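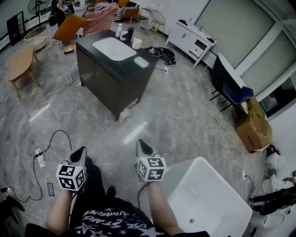
Notebook, character education study, Keretti site
March, second entry

Started 8:40. Goal for this session: settle the coding rules for the persistence task before the second wave of classroom observations. The first wave was coded with the Drevus rubric as written, and agreement between the two coders was too low on two of the six scales to report. Notes below are on those two scales only. The other four are fine and I am leaving them alone.

Scale 2, "returns to task after difficulty." The rubric asks for a yes/no per interval but does not say what counts as difficulty. Coder A marked difficulty whenever the student stopped writing. Coder B waited for a visible or spoken sign (erasing, "I can't do this," asking a neighbor). On the same 21 recordings A has far more difficulty events than B, so A's return rate is higher almost by definition. Many of A's events are a student pausing to think.

Proposed rule: a pause alone is not difficulty. Need one of:
erasing or crossing out more than a single word or figure
a spoken statement that the work is hard, wrong or not understood
a request for help aimed at a peer or the teacher
leaving the seat without being told to

Recoded five recordings under this rule before lunch, both coders, separately. They now differ on one event in the whole batch, a student who put her head on the desk. Decided to count that if it lasts past the end of the interval. Interval stays at 55 seconds. It is an odd length, inherited from the pilot, and changing it now would make the fall data useless.

Scale 5, "takes account of another's view." Harder. The rubric was written for discussion lessons and most of the Guerra classrooms use paired worksheets. In a worksheet pair there is very little talk to code, and what there is tends to be about answers. "What did you get for four" is not perspective taking. "Why did you get that" might be. Coder A says yes, Coder B says no. I can argue either one.

Options:
(a) drop scale 5 for worksheet lessons and report it for discussion lessons only
(b) add a middle code for a request for reasoning
(c) keep as is and accept low agreement

Leaning to (b). With (a) we lose more than half the lessons at Guerra, and the Guerra teachers are the ones who asked for this scale in the first place. Trial of (b) to be done on the same five recordings so there is something to compare against.

11:15. Student questionnaire. The Plirken forms are back, 300 returned. Entry is finished but not checked. Two problems noticed while entering:

Item 14 ("I finish what I begin") and item 31 ("I often leave things unfinished") should run in opposite directions. A fair number of students in the youngest grade agree strongly with both. Could be the word "often." Could be tiredness, as 31 is on the last page. Need to look at whether the same students also contradict themselves on the page one pairs. If they do not, position is the likelier cause and the pages should be rotated next time.

One class has the same pencil correction on item 9 on every form. Looks like the item was explained aloud to the group. Flagged the class, did not exclude it. Will ask the school how the forms were given out.

Reminder on wording for the write-up: the questionnaire measures what students say about their habits. It does not measure the habits. The draft slides two times from "report higher persistence" to "are more persistent." Both fixed in my copy, not yet in the shared one.

2:30. Ran scale 2 (old coding) against the item 14/31 pair for the classes where we have both. Weak relationship. Not reading anything into it until the recode is complete - the old coding is mostly a measure of pausing, and there is no reason a student's self-report should track that.

Teacher logs: Keretti logs are complete. Guerra logs have gaps in the two weeks before the break. The missing weeks include the start of the goal-setting unit, so dosage for that unit will have to be estimated from lesson plans or left blank. Prefer blank.

To do
Recode remaining 16 recordings, scale 2, new rule
Trial middle code on scale 5, same five recordings
Check entry on a sample of the Plirken forms
Page one consistency pairs, youngest grade
Move the wording fixes to the shared draft
Ask about item 9

Stopped 4:10. Rubric saved as version 6, old version kept in the same folder.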